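Speaker notes – student project session, March 23, 2018
Speaker: Yurani Quispe
Talk: Sorting by category on a shared tabletop

Slide 1. Title
Give the project name, Rerkmont, and the course it belongs to, the second-semester manipulation lab. Thank the Hollmann workshop for bench time. Do not read the abstract aloud, it is in the program.

Slide 2. Task definition
Two receptacles: a lined basket and a green dish. Toy vegetables go in the basket, toy fruit goes on the dish. Blocks belong to neither class and stay on the table. The arm gets no list of objects in advance. It gets the two category names and the two target regions.
Define "placed": the object is released and its center lies inside the region. Leaning on the rim does not count. This wording was changed in February after two graders disagreed.

Slide 3. Workspace

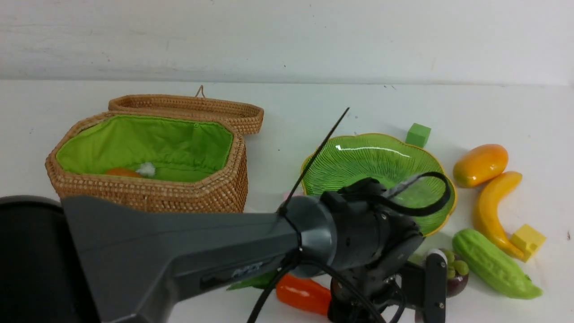
The order of picks is left to the planner. We considered fixing it from near to far, and the first version did so. It made the logs easier to compare but hid a problem: the arm link covers part of the table from the head view during the approach, and objects under it drop out of the detection list. With a fixed order the planner waited for an object it could no longer see. The current version keeps the last known position for four seconds and then asks for a new view.

Slide 4. Team split
Perception: Ander group, four students. Motion and grasping: Pruneck group, six students. I handled the interface between them and the scoring script. Mention that both groups had to agree on one table frame before anything else ran. This took longer than planned.

Slide 5. Grasping
Parallel fingers, top-down approach only. Long curved objects are grasped at the middle, across the short axis. Round glossy objects are the hard case – the contact area is small and the object rotates out if the fingers close off center. We lowered the closing speed and added a second width check after lift. If the width reads zero, the attempt is logged as a miss and the object goes back in the queue.

Slide 6. Placement
Pause here before going on. Ask how many in the room have worked with a shallow target.

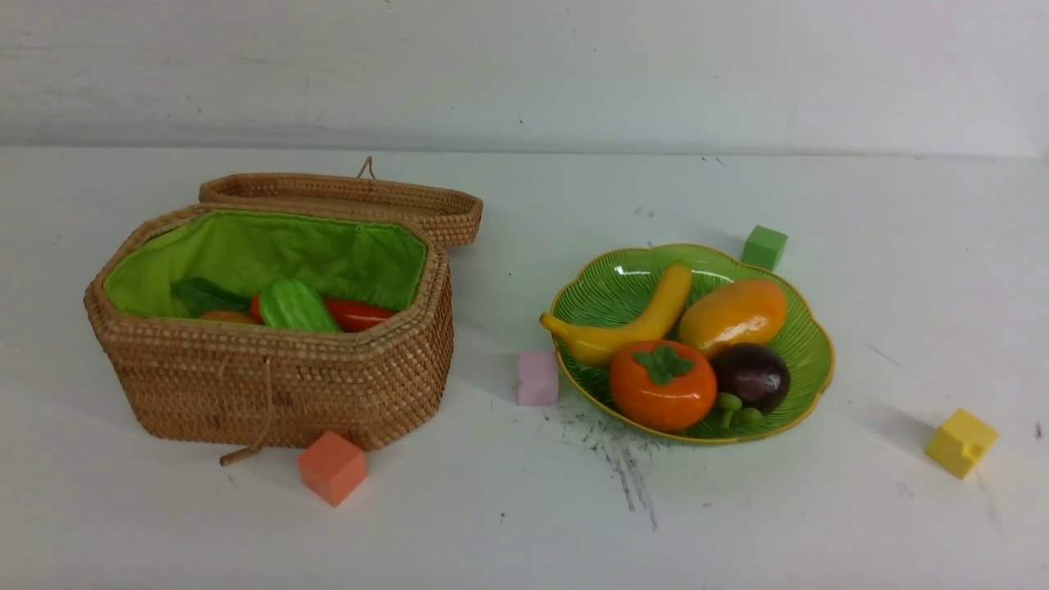
Release height matters more on the dish than in the basket. The cloth lining is forgiving, and a drop from a few centimeters is acceptable. On the dish, the same drop lets round items roll. We set separate release heights per region. We also stopped aiming every fruit at the dish center, and the script now picks the largest free patch inside the rim.

Slide 7. Results
13 scored runs. 11 finished inside the time limit. In the other two the planner kept retrying the same grasp, and the run was stopped by hand. Show the table, give the numbers once, move on.
Say clearly that the blocks are there to test rejection. A run in which a block is moved into either region is marked as failed even if all the food items are right.

Slide 8. Open items
Grasp retry needs a limit and a changed angle on the second try.
The class labels for bitter melon and cucumber are still confused. Both are vegetables, so the score does not change, but the log is wrong.
Camera calibration is repeated by hand before each session.

Slide 9. Questions
Likely question: why no suction cup. Answer: the course kit has fingers only.
Likely question: is the code available. Answer: yes, to enrolled students, through the lab server. Backup slides cover the table frame and the scoring script.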